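Mallstead Community Garden
Minutes of the general meeting, 7 December 2019

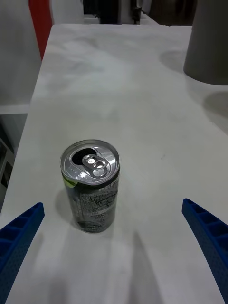 Meeting opened at the second attempt, the first having been lost to the leaf blower next door. Apologies were received from the plot holders who always send them.

Minutes of the October meeting
Accepted, with one correction: the word "shouting" in the compost item to read "discussion".

Water
The bill has arrived and is $200 more than last time. The dripping tap by the Skisevley Street gate was blamed by everyone whose plot is at the other end. Moved that the washer be replaced before the summer holidays. Carried. The same motion was carried in October, and the secretary notes that the tap has not been informed of either.

Shed
Two quotes for the roof. Ternov Roofing came in at $2,000, including removal of the old sheets. The other quote was cheaper but did not appear to include a roof. Ternov accepted, work to be done in January if the council permit turns up. Members with tools in the shed are to take them home first. Members with other people's tools in the shed are to do the same, in the other direction.

Zucchini
It was put to the meeting that leaving zucchini on a neighbour's plot is not a gift. Long discussion. A limit of 3 per household on the swap table was proposed, amended to 4, then put back to 3 after someone asked what the fourth would be for. Carried, one against, who has a great deal of zucchini.

Seed order
The Thammasiri seed catalogue is in the tin by the noticeboard. Orders close when the form is full. Please write the name of the variety and not "the purple one from last year", as there were several purple ones and they were not all beans.

Plot boundaries
The pumpkin vine has crossed the path again. Its owner says it was like that when they got there. Deferred.

Other business
The wheelbarrow has a flat tyre. A member offered to look at it. The member has now looked at it, and it is flat.

Next meeting in February, same place, bring a chair.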